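Print this chapter | E-mail this chapter

2019-08-06
By Yasuo Minami

Chapter 7
Short City Breaks: Why People Go Back

Start with a simple fact. Most visitors to Drestitz have been there before. Same hotel, same bakery, same walk along the river. Why?

The old answer was price. Cheap train from Mirkmont, 2 hours, done. But price dosen't explain the return trip in October, when fares go up and half the museums close early.
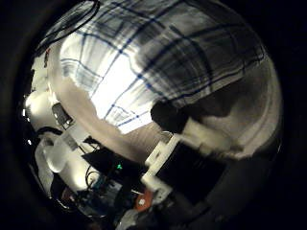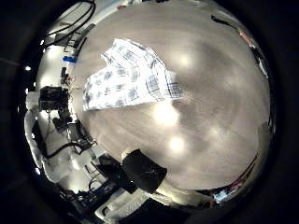

Plaid cloth, white with blue and gray.

Yasuo Minami, chapter author and lecturer in travel studies

So - habit, then. Or comfort. We'll look at both. A first visit is mostly planning: maps, tickets, which side of the station to come out of. A second visit is slower. People sit down more. They spend less on sights and more on lunch.

Corholm is our main case. Small old town, one tram line, 108 guest rooms in the center. Compare it with Ding, which has beaches and still loses its repeat guests after a single summer. Keep both in mind as you read.

Before section 7.1, write down a place you have gone back to. Take 30 minutes, no more. What did you do diffrent the second time - and what did you refuse to change? Bring the page to class. You will need it again for the interview excercise.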